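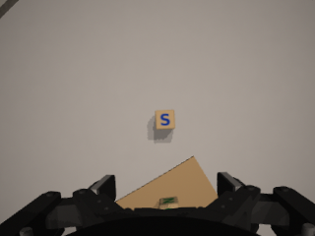 When does a simulated run count as a pass in our notebook? When the block has been let go, is sitting still, and the arm has backed off clear of it — all of those, for every run in the set, with the settings written down before the first run starts.

Posted in: Bench Notes / Simulation / Good Practice
March — Redance project notebook
2 comments · 5 shares

OK, so I'm finally writing the rules down, mostly because I went back through my own entries and couldn't tell what I'd meant by "fine" half the time. Fine how? Fine on which seed?! So these are the rules for the lettered block tasks, starting with this batch, and please shout if you hate any of them.

Set size is 30 runs. No stopping early when it's going well (I have done this, I'm not proud) and no adding a few extra when it isn't. Seeds go in the Steyn sheet first. If a run crashes, it stays in the sheet marked as a crash, and you rerun the same seed once.

Name blocks by their letter and color, like "blue S", and never as "the left one". Left changes the second you switch from the wrist view to the overhead view, and I lost most of an afternoon to exactly that. If you can't read a letter in the view you're using, write "unreadable" and check the scene file before you put anything else.

Speed limits stay on in simulation. I know, nothing can get hurt in there, but these same scripts get copied over to the arm in the Irska room and I don't trust any of us (me included) to remember to turn the cap back on. Same goes for the force limit on the fingers.

Seed 17 is still weird, by the way. It failed 3 times on the old build and I never found out why, so it's staying in the set until somebody does. Don't swap it for a nicer one!

Nothing moves to the real arm until 4 full sets have gone through on one unchanged build. Changing the lighting counts as a change. So does changing the board angle, and yes, I do mean even a little bit.

Still open: whether a block that ends up hanging over the board's edge counts as placed. I've been saying no, the Seten notes say yes, and we should pick one before the next set. Leaving both columns in the sheet for now.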